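When Benedita Bettencourt came back to Garnmont in May to sort out her late aunt's letters, she thought it would take a weekend, maybe two if the coffee ran out. There were 738 of them, most in envelopes, some folded into cookbooks, and one (she laughs about it still) tucked inside a winter boot.

"My aunt wrote to everybody," she told me, pouring us both more tea than we could possibly drink. "She wrote to the baker, and the baker lived across the street!"

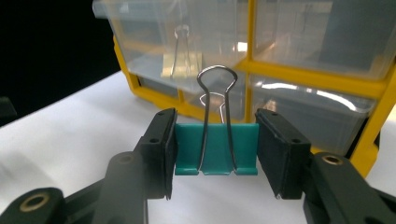 She started by putting them in order by date, and gave up quickly. Her aunt rarely bothered with the year. "So I went by people instead, and that was much nicer, because you get to sit with one friendship at a time. You hear them getting older together."

The longest run is with a schoolmate who moved to Brandia as a bride and never quite forgave the weather there. Benedita read me a bit of one, about a burned cake and a visiting priest, and had to stop twice to wipe her eyes.

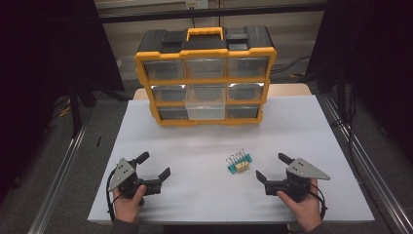 Page last changed: 21 October 2020

I asked what she would tell anyone facing a similar pile. She thought about it for a good while, looking out at the pear tree.

"Read them out loud if you can, even if you're alone in the house. And keep the dull ones - the ones about the price of eggs. I nearly threw those away, and now they're the ones I go back to."

Her own first letter in years went off to Brandia last week. She's waiting on an answer.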